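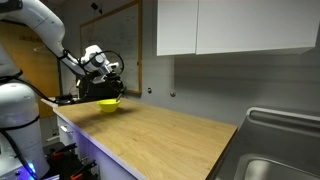
Supplier Visits

Henorent: engraved keepsakes and award blanks

Henorent runs an open day each April for resellers of personalized gifts. I attended the Saturday session, which started at 8:30 a.m. and was led by Seul-gi Heo from production planning. My interest was the retirement and anniversary range, mainly pen boxes, desk clocks and small brass plates.

Blanks arrive pre-cut and are stored by finish. Brass plates are cleaned, masked and loaded into trays of 64. The engraver reads a job file made from the customer's order sheet, and the operator engraves one plate from each tray first, then compares it with the proof before releasing the rest. Names with accented characters get a second check. The test plate on the bench read Steinarsdóttir, and an earlier version beside it had lost the accent in file conversion. Heo said the fault was in the spreadsheet export. They now ask for orders in the web form only.

Minimum order for engraved plates is 30 pieces per design. Individual names do not count as separate designs, so a staff list of any length can go through as one job. Setup is charged once and the artwork is kept on file for repeat orders. 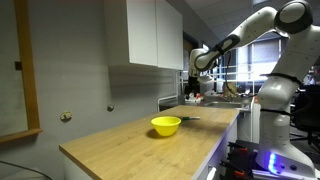

Color fill is the weak point of the process in my view. The enamel paint is wiped into the engraving by hand, cured, and then matched by eye against a swatch card. Henorent does this under neutral overhead lamps, and the lighting matters more than I had assumed. A blue LED strip like the one at the foot of the white column puts a violet-blue cast on the surfaces near it, and a burgundy fill judged in that light would be passed as purple. I asked for two sample plates in burgundy and checked them again in daylight. One was slightly dark. The other matched.

Packing is outsourced for the Borkum clock line and done in-house for everything else. Macario Sandoval showed the drop test for the boxed clocks. The current foam insert holds the clock by its base only, and a full surround is due with the next box order. Catalog numbers for the clocks start at 285, and the version with a plate recess is 929.

Lead time quoted was about three weeks from approved proof. Rush orders are accepted on plates but not on clocks. I have placed a trial order of plates for the Hotico account and will add the delivery result to the supplier sheet.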